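Do Juice Grooves Earn Their Space? A Project Report on Cutting Boards in the Shared Kitchen

Household Materials project, group 4
Sudheer Kotian, Bhavana Kurup, Keerthana Kulkarni

Why we chose this

Every cutting board sold for more than pocket money now seems to come with a groove around the rim. The sellers say it keeps the counter clean. We doubted that, and wanted to know what you give up for it.

What we did

We borrowed a grooved board and a flat one and poured measured water on each, 48 pours in all, from a jug held low. Then we cut melon and tomatoes on both and wiped the counter with a weighed cloth. Bhavana did the weighing. The scale drifts, so we threw out the first day of readings.

What we found

With plain water the groove did well as long as the board was level. Tilt it by the thickness of a folded dish towel and everything ran to one end and over. With tomatoes the results were poor, as seeds sat in the channel and dammed it. The flat board lost more liquid overall, but it was quicker to clean – a difference we felt more than measured.

The Vutley catalog claims its groove will hold the juice of "any roast." We did not test a roast, and we don't see how anyone could promise that without saying how big.

Space is the other cost. The part inside the groove is the only part you really cut on, and a large board takes over a counter that also has to fit a toaster and whatever else people leave out.

The grooved type, on the marble counter: 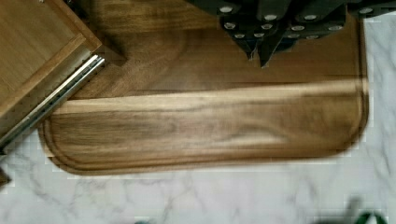
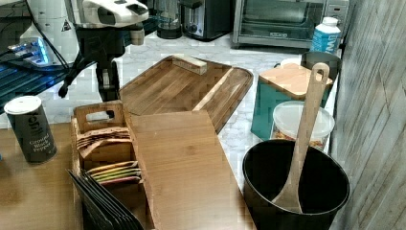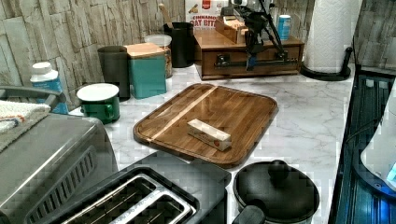
Gareth Furnival read our draft and disagreed with most of it. He thinks pouring water is a silly test, that melon is the only fair one, and that we should have dried the board between cuts. He also asked why we never turned it over, and on that point we have no good answer.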